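Home | Guides | Planning and Purchasing | Support

Section 2: Planning and budgeting for a two-arm cell
Omolara Nwankwo, November

This section applies to sites ordering the Jinodia two-arm cell through Zoltley. It should be completed before a purchase order is raised.

2.1 Agree the work before the equipment

1. List the goods to be handled. Record the shape of each item, its weight when full and how it will be presented, upright or lying down.
2. State whether both hands will be needed. A second arm adds to the price, the floor fixings and the yearly service charge.
3. Run the list in the Brosemano simulator. The licence covers 200 hours and may be shared between sites.
4. Keep the results with the order papers.

Note: Simulated trials do not replace the acceptance test. Glossy cartons and soft basket liners should be tried again on the installed cell.

2.2 Prepare the budget

1. Enter the arms, hands and controller as separate lines. Hands wear sooner than arms and are replaced on their own.
2. Allow 176 hours of staff time for installation and training.
3. Add table, guarding and electrical work. These are not part of the Zoltley quotation.
4. Set aside a sum for test goods - cartons, cans, bottles and small boxes are damaged during early trials and cannot be returned to stock.

Caution: Do not order the table until the reach drawing has been signed. The standard drawing allows 210 cm between the side guards, and a wider top may leave goods out of reach.

2.3 Submit the order

1. Send the completed form to the Yusuf purchasing desk.
2. Wait for written confirmation of the hand type before booking the electrician.

Related items
Section 3: Floor fixings and power supply
Choosing a hand type
Service charges and spare parts
Acceptance test record sheet

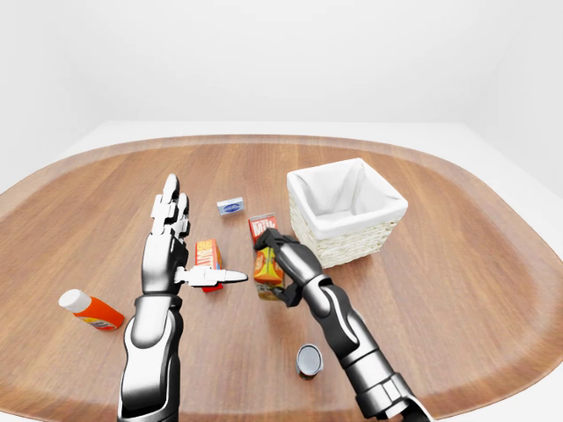 Figure 2. Simulated grocery task, right hand gripping the milk carton.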